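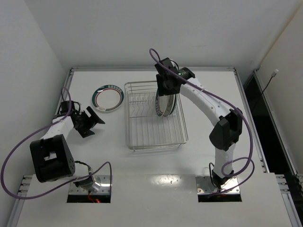

Budget for a second two-arm cell: buy now or wait until October?

tomvdl_bench
Hello all. I am responsible for the purchasing in a small group at Ivorthorpe and I must hand in an equipment plan. We have one cell with two arms, used for dishes and other kitchen tasks, and there is a wish to have a second one which is the same. My question is in which order to buy, because the money will not come all at once.

My list so far:
Two arms with grippers
Wrist cameras, one per arm
Aluminium rail and the white panels
Base plates (our workshop can make them)
Cables, power supplies, spare fingers
Plates, racks, cups and so on

Noken has offered the rail, cut to length and with brackets, for 2206 euro. It seems to me much for a frame. The lead time is 6 weeks. Has anyone bought from them, or is it wiser to cut it ourselves?

greymitten
We bought from Noken last year. The cuts were clean and everything was square, so the frame was standing the same afternoon. But 2206 is high if it is only one table. Ask them for the price without the brackets. In our case the brackets were the expensive part.

Usov_fan_77
Cut it yourself. A saw, a file and one patient student. I don't understand why people pay for this.

greymitten
The student is also not free, and if the two bases are not on the same plane you will calibrate until you retire.

Usov_fan_77
You shim it. We did so and it works since two years.

Harvey Poirier
I would begin from another side. What stops your present cell most often? With us it was never the frame and seldom the arms. It was the fingers and the cables. Every time the arm folds down low the cable wants to go under the elbow, and one day it does. We now keep a complete cable set on the shelf for each arm, and this is the first line in my budget, before any second cell.

tomvdl_bench
Harvey, thank you, this is a useful question. I looked in our log book. Most of the stops are for cables, then comes the gripper. When plates stand upright in a wire rack the fingers must go down between them, and they touch the wire quite often. I had written one spare pair of fingers in the plan. Perhaps this is too few.

Harvey Poirier
One pair is too few. Take four, and print soft tips for them.

lindqvist_o
May I disagree a little with the spare parts first? If your arms come from Mockus, as I suppose, the price of the arm is fixed only until October. Spare fingers you can buy any month. I would put the arms on the first order and all the small things on the second. We waited one year and our director asked why the same line became larger. It was not a pleasant meeting.

Harvey Poirier
That is correct if he has the money for both arms now. If he can pay only one, he has one arm in a box and the old cell still stands still because of a cable for a few euro.

lindqvist_o
Agreed, one arm alone makes no sense.

greymitten
Don't forget the boring lines. Our plan had 500 for "small material" and it was gone before the cameras were mounted. Screws, connectors, cable clips, a longer USB cable, then a still longer USB cable. Also delivery. For the arms we paid 186 only for the transport, and the rail comes on a pallet, so somebody must be at home to receive it.

pkoval
Question from a beginner, sorry if it is stupid. Why do you budget for plates? Can you not bring them from the canteen?

tomvdl_bench
It is not stupid. We began like that. But when a plate breaks you want to put the same plate again, same size and same rim, otherwise you compare two different tasks. So now I buy a full set of one pattern and keep the rest in the cupboard. It is the cheapest line in the plan and the only one on which I got questions from the finance office.

Usov_fan_77
Melamine. Does not break.

tomvdl_bench
It also slides differently in the gripper, we tried. For training of people it is good, for the measurements I prefer to stay with what we have.

lindqvist_o
And the second cell, will it stand in the same room? Check the power sockets and the width of the door before you sign. Our table had to go in through the window of the ground floor.

tomvdl_bench
Same room, the door I will measure tomorrow morning. I changed the plan as follows. First order: cable sets and four pairs of fingers for the present cell, and both arms if the finance office agrees before October. Second order: rail, panels and cameras. I will ask Noken for a price without brackets and write it here when I have it.

Usov_fan_77
Still say cut it yourself.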